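**November, open day notes – written up the same evening, tea going cold**

Pilar, you asked for everything while I still remember it, so forgive the rambling.

We had over 400 people through the building, which is a lot for our two narrow corridors, and I think most of them found their way to the arm sooner or later. The Skarell group came first thing, very polite, very quiet, and then the families arrived and it got wonderfully loud. Mathis Rey did the talking for the whole morning and had no voice left by lunch (I took over, badly, and he corrected me from the back in a whisper).

What I want us to write down properly is the bag task. The rigid boxes we showed last year are fine, people nod at them, but a thin bag makes everybody lean in. It folds a bit differently each time it's set down and you can hear people guessing out loud where the fingers ought to go. A lady from Courtois asked whether the program looks for the bag or for the things in it, and I gave her a long answer that I'd like to give again, shorter. Could we have a card on the wall for that?

Settings, for whoever runs it next: speed scale at 530 in the Zornik panel, approach from above, fingers fully open before the last part of the descent. Leave the room lights down and the table lit – the visitors liked it and the exposure stays put.

Orange bag, bottles inside, round table:

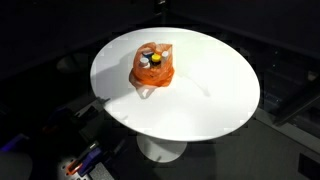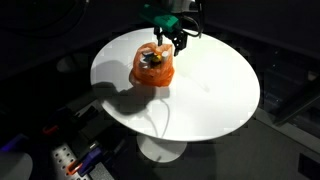
I kept a running list of questions on the back of the sign-in sheet and I'll type it up. The most common by far was "what if it drops it?", and the best was from a boy of maybe nine who wanted to know if the arm gets bored. Mathis gave him a very serious reply and I believe the boy is now coming for the spring workshop.

Still to do: send the Ballinon people the talk slides, order softer finger pads, and find out who walked off with my good marker. Also the queue rope needs to go further back, as folks at the side couldn't see the table at all and were too nice to say so. I'll be in by 2 tomorrow if anyone wants to go through the logs with me.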